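Chapter 20
Paying for Water: Meters and Tariffs

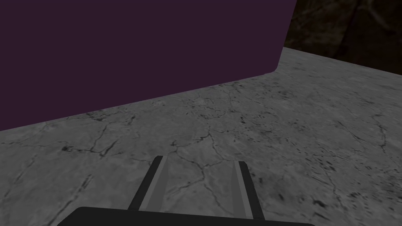
A water utility has two kinds of cost. Some, such as pipes and pumping stations, stay the same however much is used. Others – mainly power and chemicals – rise with each gallon. The town of Gondum has 4,000 metered homes and bills them every June. Its tariff has a fixed charge and a charge by volume. This chapter shows how Usman Bajwa, the town's engineer, set both. Read the Gondum rate table on page 161 before you start Section 1.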